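Post-Incident Inspection Checklist, Hand-Held Gripper Station
Plotgate site, Drarstead
Completed by: Wanpen Jaidee
Status: released with conditions (see item 9)

Background for anyone who missed the September email. During a flower-handling run the gripper stopped reporting its jaw position, kept reporting that it was fine, and closed when it had been told to open. Fault code 379. The operator's glove was pinched, the operator was unhurt, and a carnation was lost. The old checklist had been signed off that morning with every box ticked, including the one for a light curtain this station has never had. I have rewritten it.

1. Stop button within reach of the operator's free hand
Result: FAIL, then PASS
It was within reach of somebody. Moved it. If you can't hit it with your eyes on the work, it is in the wrong place, and I will come and move it again.

2. Stop button stops the thing
Result: PASS
Pressed 43 times in a row, jaws open, closed and halfway. Stopped every time. My thumb would like this noted.

3. Jaw closing force at the low setting
Result: PASS
The low setting survives a power cycle now. Before the repair it came back up on high and left you to discover that for yourself.

4. Soft and loose items in the work area
Result: COMMENT
Plush and fuzzy cloth is the worst stuff we handle. It bunches up, small caps and labels get squeezed in along the edge of it, and the jaws will take hold of whatever is nearest. Check what is tucked beside the soft item before you close on it. Crumbs get wiped off the white surface between runs, by the person who did the last run, who always believes it was someone else.

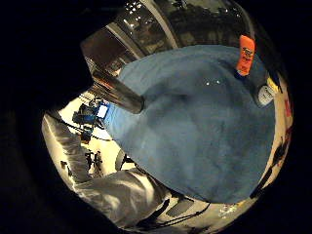
Can I clear a jam by hand while the gripper is powered?
Press the stop, wait for the indicator to go out, then pull the power plug before you touch the jaws. The stop alone isn't enough, as fault 379 can clear itself and the jaws will move when it does.

5. Connector at the base of the gripper
Result: FAIL, replaced
Here is our culprit. The locking collar had cracked and been mended with tape, and then the tape had been mended with more tape. Under a sideways tug the position signal dropped out while the power stayed on, so the controller went on believing the last number it heard. New connector from Endbridge, part no. 1299. Please don't improve it.

6. Controller reaction to a lost position signal
Result: FAIL, patched
It should stop. It used to guess. The Wibisono controller now has the signal timeout switched on, set to 192 milliseconds. It shipped switched off, and the manual mentions this in an appendix I suspect I am the first of us to open. Tested by pulling the signal lead mid-grip: jaws froze, alarm sounded, I jumped. All as intended.

7. Alarm can be heard over normal room noise
Result: PASS
See above regarding jumping.

8. Glove cable and long-reach work
Result: PASS WITH COMMENT
Flowers are where the reaching happens. The arm goes up, the stems stick out well past the hand, and the thin cable off the glove goes wherever it pleases. Look at where it runs before you lift, and keep it clear of the stems and of the metal vase. Leave enough slack for a full arm's length. If you feel a tug, stop and put the bouquet down. Do not win the argument by pulling harder, since that is how the tape got there.

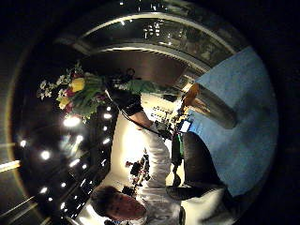
9. Conditions for release
a) One operator at a time inside the marked area. Spectators can be fascinated from farther back.
b) Connector looked at before the first run and again after lunch. Looked at means bent down and touched.
c) Any fault 379 goes in the log, even if it clears. Especially if it clears. I found three in the controller memory and none in the log, and the controller has no reason to lie.
d) No tape within arm's reach of the station. I have taken the roll. It is in my desk and you may ask for it, in writing.

10. Floor cables
Result: FAIL, open
Still crossing the walkway. Covers ordered. Until they turn up, pick up your feet.

11. Checklist matches the equipment
Result: PASS
Light curtain removed from the form. If we ever get one, I'll put it back.

Next inspection: after the floor covers are fitted, or at the next fault 379, whichever embarrasses us first.

W. Jaidee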